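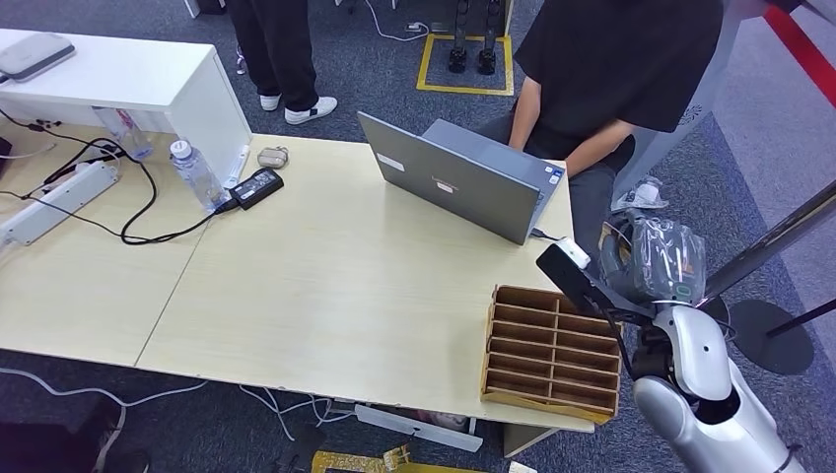
天板を2枚つないだ机の整え方

天板を2枚並べて広い机にすると、作業する場所は増えますが、物の置き場所が決まらないまま散らかりやすくなります。このページでは、ノートパソコンを中心に使う共用の机を例に、配置の決め方、書類整理棚の置き方、ケーブルと飲み物の扱いまでを順に説明します。作業時間は、物の量にもよりますが午前中いっぱいあれば足ります。

用意するもの
・やわらかい布 2枚(水拭き用と乾拭き用)
・中性洗剤
・巻き尺
・マスキングテープ
・面ファスナー式の結束バンド
・仕切りのある書類整理棚
・ラベル用の紙とペン

手順1 机の上をいったん空ける
パソコンの電源を落とし、つながっているケーブルを外します。外す前に、どの差込口に何が入っていたかを写真に撮っておくと戻すときに迷いません。机の上の物は床に直接置かず、箱か別の台に移します。ペットボトルは先に片づけてください。途中で倒すと、つなぎ目に水が入ります。

手順2 つなぎ目を確認する
天板のつなぎ目に指を当て、段差がないか端から端まで確かめます。段差がある場合は、低いほうの脚のアジャスターを少しずつ回して高さを合わせます。一度に半回転まで。回したらまた指で確かめる、の繰り返しです。

つなぎ目が斜めに走る組み方では、手前と奥で段差の出方が違うことがあります。手前だけ合わせて終わりにしないでください。すき間にたまったごみは、厚紙の角でかき出してから掃除機で吸います。濡れた布を押し込むのは避けます。

天板は薄めた中性洗剤で拭き、水拭き、乾拭きの順で仕上げます。白っぽい木目の天板はペンの線や輪じみが目立つので、明るい時間に拭くと見落としが減ります。

手順3 パソコンの位置を決める
最初に決めるのは、座る位置とパソコンの位置です。ほかの物はそのあとで、空いたところに割り振ります。

椅子に座り、肘から先を机に軽く載せた状態でキーボードに届くところに置きます。このとき、パソコンの脚がつなぎ目をまたがないようにします。わずかな段差でも、打つたびに本体が揺れます。またいでしまうときは、座る位置ごと横にずらしてください。

位置が決まったら、本体の手前の角2か所にマスキングテープを小さく貼って目印にします。数日使ってみて問題がなければはがします。

手順4 書類整理棚を組んで置く
書類整理棚は、縦に2列、棚板で何段かに分かれた形が使いやすいです。私が使っているのはブレトリック(Breltik)の組み立て式で、購入時は1,963円でした。厚紙を固めたような軽い板なので、工具は要りません。

組み立てるときは、外側の板を先に立て、中央の仕切り、棚板の順に差し込みます。棚板は奥まで入れてから次に進みます。浅いまま重ねていくと、最後の段で必ず合わなくなります。

置き場所は、机の端に近い側が向いています。中央に置くと、書類を広げる場所がなくなります。ただし、棚の底が天板の縁からはみ出さないようにしてください。軽い棚は、上の段だけに紙を詰めると倒れやすくなります。重い冊子は下段、よく出し入れする薄い紙は上段に入れます。

段の割り当ては次のようにしています。
・左列の上:今日使う紙
・左列の中ほど:今週中に処理するもの
・左列の下:冊子、カタログ
・右列の上:白紙、メモ用紙
・右列の中ほど:返却するもの
・右列の下:空けておく

最後の空き段は、急に預かった書類を一時的に入れるための場所です。金曜の夕方に中身を見て、残っていれば正しい段に移します。

手順5 低いキャビネットを使う
机の上に低いキャビネットを載せると、上面と内側の2か所に物を置けます。上面には、薄くて動かさない機器を置きます。通信機器を置く場合は、通気口をふさがないよう、上に紙や本を重ねないでください。

前が開いた部分は、つい何でも入れてしまう場所です。空のボトルや包装が横になったまま残りやすいので、入れる物を先に決めます。文具の箱をひとつ入れて、残りは空けておくくらいで十分です。

手順6 ケーブルをまとめる
ケーブルは、パソコンの差込口がある側に沿わせます。手前を横切らせると、腕や書類に引っかかります。短いケーブルで届く機器はパソコンのすぐ脇に置き、長いケーブルは余りを束ねて机の裏に回します。

束ねるときは、直径が手のひらほどの輪にして、結束バンドでゆるく留めます。きつく折り曲げると断線の原因になります。結束バンドはレトゥラ(Retura)の9本入りを816円で買いました。面ファスナー式なら配線を変えるときに切らずに済みます。

手順7 飲み物の場所を決める
飲み物は、パソコンからできるだけ離れた側に置きます。ケーブルがパソコンの右から出ているなら、飲み物は左です。ふたの閉まるボトルにして、飲んだらその都度閉めます。コップを使う場合はコースターを敷き、つなぎ目の上には置かないようにします。

複数の人で使う机では、ボトルに名前を書いておくと、片づける人が困りません。

手順8 机のまわりを見る
袋に入ったままの荷物は、机の近くに置いたままにしないで、開けるか、しまうかをその日のうちに決めます。透明な袋は中身が見えるぶん安心してしまい、長く残りがちです。すぐに開けられない場合は、袋に品名と開ける月(たとえば4月)を書いた紙を貼ります。

スタンドなど、床に台座のある物は、椅子を引いたときに当たらない位置まで下げます。実際に椅子に座り、立ち上がって確かめてください。

よくある質問

つなぎ目がまた開いてきました。
床が滑りやすいと、使っているうちに天板が少しずつ離れます。脚の下に滑り止めシートを敷き、それでも動く場合は天板の裏側を連結金具で留めます。金具を付けるときは、ねじの長さが天板の厚みより短いことを必ず確認してください。

整理棚が前にずれてきます。
底の四隅に薄いゴムシートを貼ります。両面テープは、はがすときに天板の表面を傷めることがあるのですすめません。

どのくらいの頻度で見直せばよいですか。
毎日の終わりに机の上を拭き、書類の段は週に1回見ます。配置全体の見直しは3か月に1回くらいで足りています。

机を使う人が変わったときは、手順3からやり直してください。座高と利き手が違えば、パソコンもケーブルも合う位置が変わります。

文:ナンディ・オーストハイゼン(Nandi Oosthuizen)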